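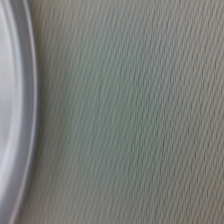 Andia has sold tableware since 1989, when two people who disliked their own plates decided to stock better ones. The first shop had a single shelf and a kettle. The range has grown since then, and the kettle has been replaced. Customers write to ask what we look for, expecting something about heritage, and the answer is mostly rims. A raised, rounded rim in light grey, with a thin ridge running just inside it, will keep most of us talking until lunch. Set on a grey-green cloth, it needs very little help from flowers.

## What we sell

We carry 229 lines, among them the Sulluvell range for everyday meals and Bresar for people whose relatives inspect things. Choi is our smallest range and the one we argue about most. It comes back every June, whoever wins.

## How we work

Everything is used in our own lunch room before it goes on sale. We have eaten a great deal of soup on your behalf. Orders are packed by hand at the back of the shop, and odd replacements are welcome: you may buy one bowl, and we won't ask what happened to the other.

Last updated March 26, 2021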